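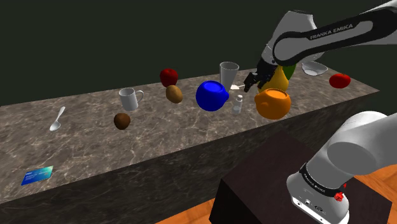

Pear, pepper and a glass on the counter.

My coach gave me homework again. Her name is Nilmini Kanagaratnam and she does group sessions by video, every Wednesday at 7 in the evening, for people who want to change something in their life but are not sure what. I joined in February. I was not sure what, so I was the right customer.

The homework was to write a letter to myself from five years in the future. Many of you have done this exercise, I think, it is in every book on the subject. You sit quietly, you imagine your life when the wish has already come true, and you let this later person write to you. She should sound calm and grateful. She should tell you which colour the front door is.

I tried on Thursday morning before work and I wrote four lines. The future me said she was happy and that the weather was good. Then she had nothing more to tell me. I felt quite offended by her.

In my first language we have one word that means both to wish and to ask for, so when I was a child I believed that a wish must be addressed to somebody. You don't just have it. In English I can want something alone in my kitchen with the door closed. Maybe this is why I find these exercises a bit strange. I keep looking for the person who should receive the request.

I rang Latifa, because she finished the same program last year. Latifa Chraibi is my oldest friend in Canada, we met in the language class when both of us could only say our postal code. She told me that her letter was eleven pages and that she cried. She also told me that more than half of it did not happen, and that she still reads it. I asked her which half. She said the half with the husband.

I should say what the program costs, as two readers asked me by email after my last post. It is $319 for the season, and there is a bigger package with private calls which is $1,516. I took the small one. I have nothing against the big one, but this is my winter tires and my dentist together. Nilmini never pushed me, and I want this to be written here, because I had a different experience before with a course called Gostach. There I received up to 4 messages in one day telling me that my hesitation was a block. My hesitation was my bank account. I asked for the refund and I got it, after some weeks and three forms.

What I like in the Wednesday group is that people are allowed to be slow. Samah Mahrous has been working on the same goal since before I came, to sing in front of other people, and each week she reports where she is with it. Last week she sang in the car with the window open at a red light. We all clapped, with the microphones off, so it looked like a room of people chasing mosquitoes. Fouad Slaoui wants to leave his job and open a repair shop for bicycles, and he has now the name (Etska, after a boat his grandfather had) and no shop. He is very cheerful about it.

Then my letter. I tried a second time on Sunday with a rule that Nilmini suggested, that I should use 250 words and not one more, and that I should not describe any objects. No door, no house, no car. Only what I do in a normal day and who I speak to. It was much easier. The future me gets up early, this did not change. She has stopped saying sorry before she asks a question. She speaks to her sister more often than I do now, and she has a small class of beginners on Saturday mornings, in a library I think, where she teaches the things I had to learn by being embarrassed at the pharmacy.

I did not know about this class before I wrote it. I was surprised enough that I put down the pen and made tea.

I have doubts still. I don't believe that the universe is reading my notebook and arranging a library. When people in the books say that you attract what you think, I remember all the things I thought very hard about in my twenties, and they are not here. But I sent a message to our branch to ask if they take people for conversation groups, and I would not have sent it in January. They answered that there is a form and a police check. I printed both.

For next week we must read our letters aloud. I am practising the word "thoroughly", which I have used twice and should probably take out.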